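Vertretungsplan künftig am Vorabend: Was sich an der Galthorpe-Schule ändert

Ab dem kommenden Schuljahr veröffentlicht die Galthorpe-Schule ihren Vertretungsplan bereits am Vorabend. Zuständig für die Umstellung ist Dirk Grube, stellvertretender Schulleiter und Stundenplaner der Mittel- und Oberstufe. Das Gespräch fand am Mittwoch, 21. Mai 2025, in seinem Büro statt.

Bisher hängt der Plan ab 7 Uhr im Foyer aus. Künftig wird er um 18 Uhr über das Portal Stitard freigegeben und morgens einmal aktualisiert. »Der Abendstand ist verbindlich für alle planbaren Ausfälle, also Fortbildungen, Exkursionen und Klausuraufsichten«, sagt Grube. »Krankmeldungen vom selben Morgen kommen mit der zweiten Fassung.«

Getestet wurde das Verfahren seit Dezember in der Jahrgangsstufe 8. Von 100 ausgewerteten Vertretungsstunden wurden 14 nach der Abendfassung noch einmal geändert, davon 13 wegen kurzfristiger Erkrankung. Grube hält die Quote für vertretbar. Ein Raumtausch werde im Portal farbig markiert, eine entfallene Stunde durchgestrichen. Eine Benachrichtigung aufs Telefon gibt es nur für die eigene Klasse.
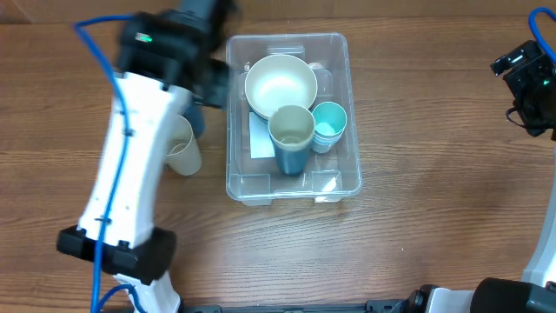
Müssen Schülerinnen und Schüler ohne Smartphone den Plan weiterhin im Foyer ablesen?

Der Aushang im Foyer bleibt bestehen und zeigt ab 7 Uhr die aktualisierte Fassung. Zusätzlich lässt sich der Plan an den Rechnern der Bibliothek aufrufen.

Keine Änderung gibt es bei den Randstunden. Fällt die erste oder letzte Stunde aus, entfällt sie in der Oberstufe ersatzlos. In den Klassen 5 und 6 wird sie beaufsichtigt. »Die Aufsichtspflicht hängt nicht davon ab, wann wir den Plan veröffentlichen«, sagt Grube. Für die Mittelstufe gilt die Einverständniserklärung der Eltern, die zu Schuljahresbeginn neu eingeholt wird.

Offen ist der Zugang für die Kooperationskurse mit der Wurnlow-Schule. Deren Plan läuft über ein anderes System, eine Schnittstelle fehlt. Bis auf Weiteres werden Änderungen dieser Kurse von Hand eingetragen und erscheinen erst in der Morgenfassung.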